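Inicio | Tienda | Recetas | Preguntas frecuentes | Envíos | Contacto

Preguntas frecuentes sobre el polvo de algarroba y la harina de semilla Saretero

Reunimos en esta página las preguntas que recibimos más a menudo por correo. Escribimos las respuestas nosotros mismos en Mekine y tratamos de ser exactos. Si algo no queda claro, pueden dejar un comentario al final y contestamos normalmente por la tarde.

¿Qué es exactamente el polvo de algarroba?

Es la pulpa de la vaina del algarrobo, secada, tostada y molida. La vaina se abre, se separan las semillas y solamente la pulpa va al molino. No lleva azúcar añadido, pero tiene un sabor dulce porque la pulpa contiene azúcares propios. Este punto es importante para las personas que cuentan los hidratos de carbono.

¿Es lo mismo que la goma de garrofín?

No. La goma de garrofín se obtiene de la semilla y sirve para espesar. Una cantidad muy pequeña cambia la textura de una salsa entera. El polvo de algarroba viene de la pulpa y se usa como el cacao. Nos escriben clientes que han confundido las dos bolsas, y el resultado fue un pudin que no se podía cortar con cuchara. Las bolsas tienen ahora la palabra PULPA o la palabra SEMILLA en letra grande.

¿Puedo sustituir el cacao por la algarroba en la misma cantidad?

En la mayoría de las recetas sí, en peso. La algarroba es más dulce y menos amarga, entonces conviene bajar un poco el azúcar de la receta. También se quema antes que el cacao. Recomendamos bajar el horno 15 grados y mirar el bizcocho antes de lo que dice el libro.

¿Contiene cafeína?

La algarroba no contiene cafeína. Por este motivo muchas familias la preparan con leche por la noche.

¿Contiene gluten?

La vaina no tiene gluten de manera natural. Nuestro molino trabaja también con avena, y entre un producto y otro se limpia, pero no podemos prometer una ausencia total. Las personas celíacas deben tener en cuenta esta información y elegir un producto certificado.

¿Es adecuado para personas con diabetes?

Esta pregunta debe contestarla su médico o su dietista. Nosotros podemos decir solamente lo que está en la bolsa: la pulpa tiene fibra y tiene también azúcares naturales. No es un medicamento y no lo vendemos como medicamento. Hay páginas que escriben otra cosa – no estamos de acuerdo con ellas.

¿Por qué el color cambia de una bolsa a otra?

El color depende del tostado y de la cosecha. Un tostado corto da un polvo de color canela y un sabor más a fruta. Un tostado largo da un polvo casi negro, que recuerda al café. La línea Saretero se vende en tostado 2, que es el medio. El tostado 1 existe solamente en bolsa grande para panaderías.

¿Dónde se muele?

La vaina llega entera al almacén de Skasumel y allí se rompe, se tuesta y se muele. Hacemos la molienda en lotes pequeños, y cada lote tiene su número impreso al lado de la fecha de consumo. Si escriben para una reclamación, por favor copien este número. El lote 311, por ejemplo, salió más grueso que los otros; quien lo tiene en casa puede pasarlo por un colador fino o pedir el cambio.

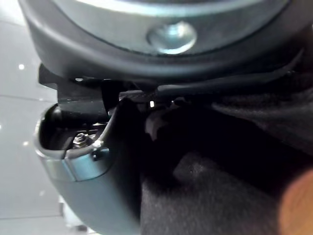
Detalle: cabeza de tornillo redondeada sobre una banda metálica gris.

¿Cómo lo debo guardar?

En un lugar seco y cerrado, lejos de la cocina encendida. El polvo toma la humedad con facilidad y forma grumos. Los grumos no significan que el producto está malo: se deshacen con un tenedor o en el vaso de la batidora. Si el olor es agrio o se ve moho, hay que tirarlo sin probar. No aconsejamos la nevera, porque al abrir y cerrar el bote se forma agua dentro.

¿Cuánto tiempo dura?

La bolsa cerrada dura 18 meses desde el envasado. Después de abrirla, el aroma es mejor durante el primer trimestre. Más tarde se puede comer igual, si se guardó seca, pero el sabor es más plano.

¿Por qué no se disuelve bien en la leche fría?

La pulpa lleva mucha fibra y esta fibra no se disuelve, queda suspendida y después baja al fondo. Hay que hacer primero una pasta con dos cucharadas de leche caliente, remover bien y añadir el resto poco a poco. Con bebida de avena funciona un poco mejor que con bebida de arroz.

¿Tienen una receta sencilla para empezar?

Sí, la que hacemos más es la de las galletas Triantafyllou, que lleva el nombre de la panadería donde la aprendimos. Para una bandeja:

200 g de harina de trigo o de espelta
40 g de polvo de algarroba
100 g de mantequilla blanda
70 g de azúcar
1 huevo
1 cucharadita de levadura en polvo
una pizca de sal
canela, si gusta

Se mezcla la mantequilla con el azúcar, se añade el huevo y después todo lo seco. La masa descansa media hora en la nevera. Se hacen bolas pequeñas, se aplastan con la mano y van al horno a 165 grados durante 15 minutos. Salen blandas y se ponen duras cuando se enfrían, por favor no las dejen más tiempo.

¿Cuándo llega la nueva cosecha?

La vaina se recoge al final del verano. Las primeras bolsas están en la tienda en noviembre. En junio y julio puede faltar el tostado medio, y en este caso la página de la tienda dice «agotado». No hacemos reservas por teléfono.

¿Puedo devolver una bolsa abierta?

Si el problema es del producto, sí, también abierta. Si solamente no gustó el sabor, aceptamos la devolución de las bolsas cerradas – el envío de vuelta lo paga el cliente.

Compartido 18 veces | 3 comentarios

lectora_del_sur
Hice las galletas con espelta y quedaron muy ricas. Puse un poco menos de azúcar y no se nota nada.

panycanela
¿Se puede usar para teñir pan de molde? Busco un color oscuro sin malta.

Mekine (respuesta)
Sí, con una cucharada sopera por cada medio kilo de harina. Con más cantidad la masa sube peor y el pan queda dulce.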